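Lalten 12 on an old Brusex phone

4 March 2025

My Brusex phone stopped getting official updates last June. It still runs fine, so I didn't want to replace it. The maker left it on Lalten 11 and the Lellen launcher, and that was the end of it as far as support goes.

Branislav Danko has been keeping an unofficial Lalten 12 build going for this model. I installed it on Sunday. The download was 324 MB plus a separate package for the camera app. You need an unlocked bootloader, and unlocking wipes the phone, so I backed up my messages and photos first. The install took 55 minutes, most of it spent on the first boot.

Calls, Wi-Fi and Bluetooth all work. The fingerprint reader failed until I deleted my old prints and added them again. My bank app refuses to open, and I have gone back to using their website. Battery life is a little worse than before. Heike Mühlbauer wrote in a comment on my last post that turning off the always-on display helped on hers, and it helped on mine too.

I lost the Lellen launcher in the process and put Reinholz on instead. It's plainer, but the app drawer scrolls without stuttering and I can fit eight icons in the dock. The one thing I miss is the old weather widget.

I'll leave it like this for a month and see how it holds up. 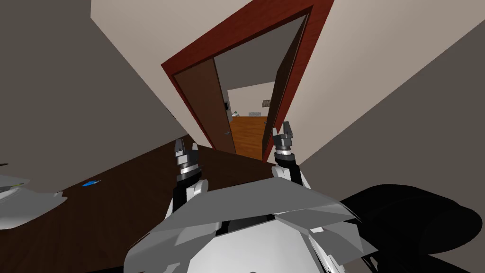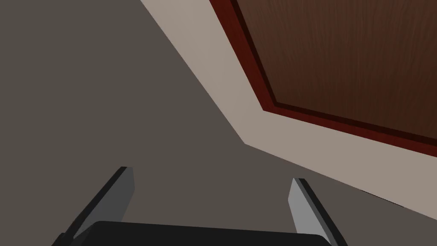
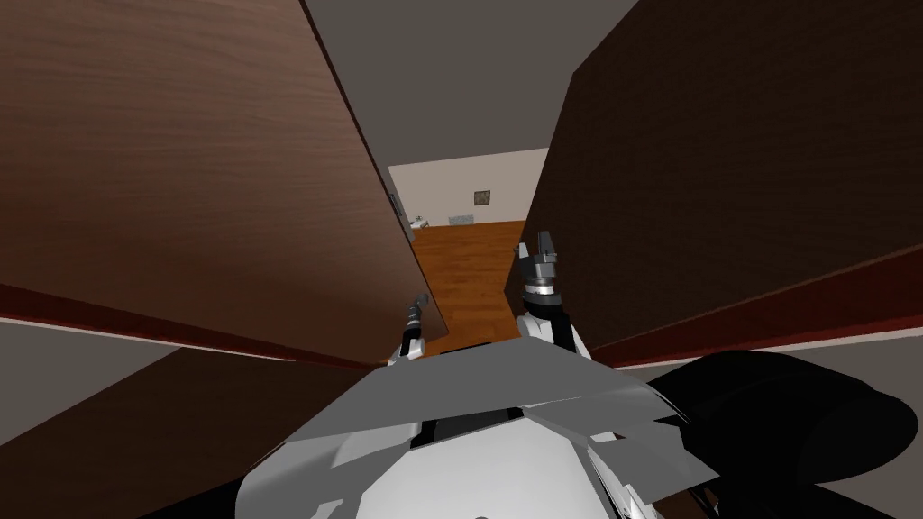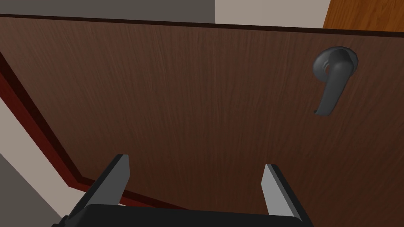

Can you go back to Lalten 11 afterward?

The stock version can be flashed again from a computer, but the phone gets wiped a second time, so make a new backup before you start.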